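Quilting a Small Quilt on an Ordinary Sewing Machine

24 November 2018

I've had a few emails asking how I quilt my lap quilts at home without a longarm, so I thought I'd write it all down in one go and then I can just point people here. I do mine on a plain domestic machine on the dining table, with a walking foot, in straight lines. It's slow but it isn't hard, and if you can sew a seam you can do this!

I learned it from Treasa Keane, who ran a Saturday class in Plarthorpe for years, and most of what follows is her method with a few of my bad habits mixed in.

What you need

Your finished top, pressed. Wadding and backing, both cut a good hand's width bigger than the top all round (I've skimped on this and regretted it every single time). A walking foot for your machine. A new needle, size 90/14. Curved safety pins, lots of them. Masking tape. A hera marker or a washable pen, and do try the pen on a scrap first, and wash the scrap. Cotton thread, 50 weight. I bought a 1,000 metre cone of Sturex in pale grey in September and I'm still going on it, and grey seems to vanish into nearly any colour of fabric.

Making the sandwich

Clear the biggest flat surface you've got. Lay the backing on it wrong side up and tape the edges down, starting in the middle of each side and working out to the corners. You want it flat and smooth but not stretched. If you pull it tight it'll spring back when the tape comes off and you'll have puckers on the back, which you won't find until you've quilted half of it (ask me how I know).

Wadding goes on next. Smooth it from the centre with the flat of your hands. Then the top, right side up, and smooth that out too. Check that the top is square to the backing, particularly if your backing has a stripe or a directional print.

Now pin. Start in the middle and work outwards, a pin every fist's width. I leave all the pins open until they're all in, then go round and close them in one go with the handle of a teaspoon under the point, which saves your fingertips. The last one I made took 463 pins, and yes, I counted them, I was waiting for a parcel.

Marking the lines

For a first quilt I'd go for straight lines two inches apart. Mark one line right down the middle with your ruler and the hera marker, and that's your anchor. If your walking foot came with a guide bar you can set it to two inches and follow the line you've just sewn, so you only have to mark the one. Mine drifts a bit, so I mark a fresh line every 6 rows and pull myself back to it.

Sewing

Set your stitch length to 3. Make a little practice sandwich out of scraps and sew a few rows on it. Look at the back! If there are loops underneath, rethread the top with the presser foot up before you touch the tension dial. Nine times out of ten that's all it is.

Roll up the right-hand side of the quilt so it fits under the arm of the machine. Bring the bobbin thread up to the top at the edge, take a few tiny stitches, and off you go down the middle line. Go slowly. Let the foot do the feeding and keep your hands flat either side, just steering. Take the pins out as you get to them and don't sew over them, ever.

When you get to the end, start the next line from the same end as the first. Going up one line and down the next looks like a time saver but it drags the layers in opposite directions and you get a rippled look between the rows. Do all the lines on one side of the centre, then turn the quilt round and do the other half.

Keep the weight of the quilt up on the table. I put the ironing board to my left at table height and let the bulk sit on that. If it hangs off the edge it pulls on the needle and your stitches go small and mean.

Finishing off

Once all the lines are in, sew round the whole thing an eighth of an inch from the edge of the top. Trim the wadding and backing level with a rotary cutter and long ruler, squaring the corners as you go. Then it's ready for binding. I use the Huỳnh fold for my corners, and I'll do a separate page on that when I've got a quilt at the right stage.

Any questions, leave them underneath and I'll get to them after the weekend.

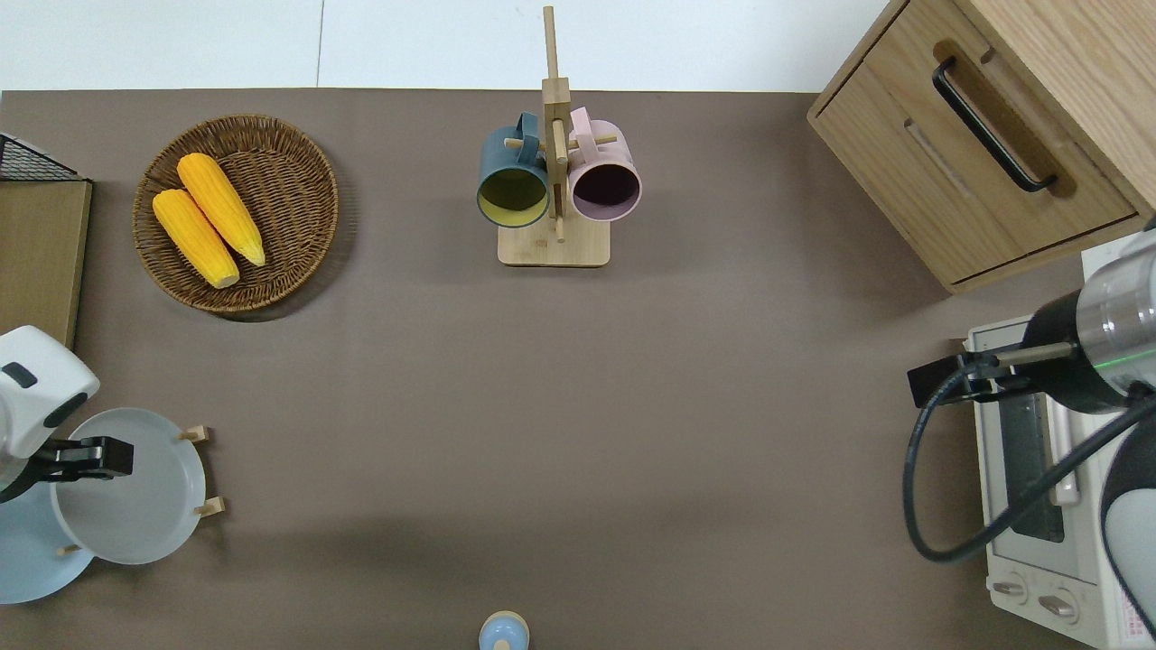

Corn in the basket and two mugs on the rack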